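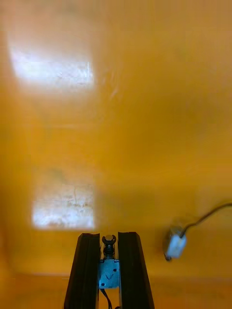
第4章 拠点でのボランティア受付端末の設定

この章では、災害支援拠点に受付端末を設置し、ボランティアの登録と活動班への割り当てができる状態にするまでの手順を説明します。対象は、各拠点の受付担当者と端末管理者です。本部側の管理画面の設定については第2章を参照してください。

4.1 設置前の確認

作業を始める前に、次のものをそろえてください。

・受付端末(Soladside 受付キット)1台
・電源アダプターと延長コード
・ラベルプリンターと予備の用紙
・拠点コードの通知書
・紙の受付票(50枚つづり)

拠点コードは、本部が拠点の開設を承認した時点で発行されます。通知書が届いていない場合、4.3以降の手順には進めません。本部の拠点担当窓口に発行状況を問い合わせてください。

注記:拠点コードは拠点ごとに異なります。前回の活動で使用したコードは、同じ建物に拠点を開設する場合でも使えません。

4.2 端末の設置

1. 受付台を、入口から見えて通路をふさがない位置に置きます。
2. 端末を受付台に載せ、画面が受付担当者の側を向くようにします。
3. 電源アダプターを端末に接続してから、コンセントに差し込みます。
4. ラベルプリンターを付属のケーブルで端末につなぎ、電源を入れます。
5. 端末の電源ボタンを、起動画面が表示されるまで押し続けます。

注意:発電機から給電する場合は、端末を暖房器具や調理器具と同じ系統につながないでください。電圧が下がると端末が再起動し、入力途中の登録内容が失われます。

注意:屋外のテントで使用するときは、電源アダプターと延長コードの接続部を地面に直接置かないでください。

4.3 拠点の登録

1. 起動画面で「新しい拠点」を選びます。
2. 通知書に記載された拠点コードを入力し、「照合」を押します。
3. 拠点名と所在地が表示されます。通知書の内容と一致していることを確認し、「登録」を押します。
4. 端末管理者の暗証番号を設定します。初期値のままでは次の画面に進めません。
5. 活動の種別を選びます。物資の配布、炊き出し、家屋の片付け、見守り訪問から、複数を選択できます。

照合に失敗し、エラー番号574が表示された場合は、拠点コードの有効期限が切れています。再入力しても解消しません。本部に再発行を依頼し、新しいコードで手順1からやり直してください。

注記:手順3で表示された所在地が通知書と異なる場合は、「登録」を押さずに本部へ連絡してください。登録後の所在地は拠点側では変更できません。

4.4 通信の設定

端末は、拠点の無線回線または付属の通信カードで本部と接続します。両方が使える場合は無線回線が優先されます。

1. 「設定」から「通信」を開きます。
2. 使用する回線を選び、必要に応じてパスワードを入力します。
3. 「接続試験」を押します。「本部と接続済み」と表示されれば完了です。

接続できない場合でも、受付を始めることはできます。登録内容は端末内に最大300人分まで保存され、接続が回復したときに本部へ送信されます。保存件数が上限に達すると新規の登録ができなくなるため、それ以降は紙の受付票を使用してください。

注意:未送信の登録内容が残っている間は、端末の初期化や拠点コードの変更を行わないでください。未送信の件数は画面右上に表示されます。

4.5 ボランティアの受付

1. 「受付」を押し、事前登録の有無を選びます。
2. 事前登録がある場合は、本人の受付番号を入力します。ない場合は、氏名、連絡先、緊急連絡先を入力します。
3. ボランティア保険の加入状況を確認します。未加入の場合は「保険手続き」を押し、加入の手続きを済ませてから次へ進みます。
4. 活動できる時間帯と、資格や経験の有無を入力します。
5. 活動班を選びます。1班の定員は5人です。定員に達した班は灰色で表示され、選択できません。
6. 「発行」を押し、印刷された名札ラベルを本人に渡します。

注記:看護や介護の資格がある方でも、資格証の確認が済むまでは一般の活動班に割り当ててください。確認後は「班の変更」から移動できます。

注記:未成年の方については、保護者の同意書を預かったうえで「同意書あり」に印を付けます。印がない場合、名札ラベルは発行されません。

4.6 活動終了時の操作

1. 戻ったボランティアの名札ラベルを確認し、「退所」を押します。
2. けがや体調不良の有無をたずね、該当する場合は「健康記録」に入力します。
3. 全員の退所が済んだら「本日の締め」を押します。
4. 退所の記録がない方が一覧に表示された場合は、班の責任者に所在を確認します。確認が取れるまで締めを完了しないでください。
5. 未送信の件数が0であることを確かめてから、電源を切ります。

紙の受付票を使用した場合は、その日のうちに「後から入力」で登録します。入力済みの受付票には確認印を押し、鍵のかかる場所に保管してください。保管期間は拠点の閉所までとし、閉所後は端末と一緒に本部へ返送します。返送の手順は第7章にあります。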